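Forkari Two-Finger Gripper, Replacement Jaw Set and Cable Guard
Sold by Tririne Automation Supply

Parts in the box: one pair of black jaws, upper and lower, one cable guard, screws, hex key, printed fitting card
Fits: Forkari grippers, all wrist mounts
Ships from our own shelves

If you've landed on this page, there's a fair chance your gripper has let go of something it was supposed to hold, or held on to something it was supposed to let go of. We're sorry about that, and we'd like to get you running again without making you buy a whole new hand. This set replaces the jaws that came on the first Forkari grippers, and it puts right the fault we wrote to customers about in March.

What went wrong with the first jaws

The short version is that the old lower jaw had a small gap at its root, right where it meets the body. For boxes, bottles and blocks you would never have noticed. But a good many of you use these grippers in pairs for soft, stringy work (charging leads, shoelaces, earphones, the sort of thing that knots itself the minute you look away), and a thin cable could slide back along the jaw and settle into that gap. The jaw then closed on it, the motor felt the extra push and read it as a good grip, and the arm carried on pulling. We had 14 reports in all. Most ended with a snapped cable and a grumpy afternoon, but in four of them the motor kept pushing until it overheated and shut itself down, and that's the part we take seriously.

Hanane Tawfik on our bench team was the one who tracked it down. She ran the same untangling job over and over with the old jaws, 32 runs altogether, and got the jam on 11 of them, nearly always when the cable came in from the side and curved around the lower jaw on its way through. She was very patient about it, and we went through a lot of cheap earphones.

What's different in this set

The new lower jaw closes the gap completely, and its root has a rounded shoulder so a cable slides forward again toward the tip. The guard is a thin sleeve that sits over the linkage. It adds hardly any width, so two grippers can still work close together over a table.

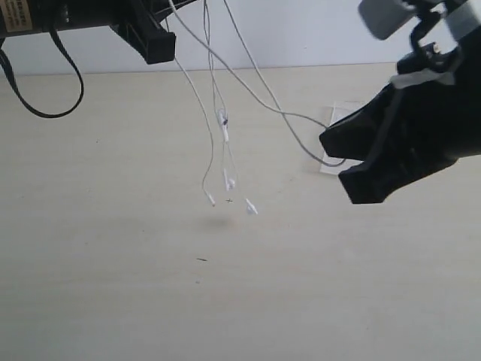

Please also load the current grip profile when you fit the jaws. The old profile only looked at how hard the motor was pushing, and the new one also checks how far the jaw has traveled, so a jaw that stops early is treated as a possible jam and the arm pauses. You'll find the profile on the Magalhães download page under your controller's name. If you run the Ninorard controller, restart it afterward or it will happily go on using the old one.

Before you fit them

Switch off the arm at the main supply and wait for the status light to go out. If something is trapped in the jaw right now, please don't tug it free with the power on! The jaw can finish its stroke when the load comes off, and it closes faster than you'd think. With the power off, turn the release screw on the underside until the jaw moves by hand, then ease the cable out toward the tip.

Fitting takes one hex key and a little patience. Tighten the two root screws evenly, and work the jaw open and shut by hand before you turn anything back on.

Who gets it free

Anyone who bought a gripper with the first jaws, from us or from another shop. Send the serial number from the wrist plate to Martim Falcão at our service desk and he'll post you a set, two if you run a pair. You don't need the receipt, and you don't have to send the old jaws back, though Hanane would love to see any that are badly chewed up.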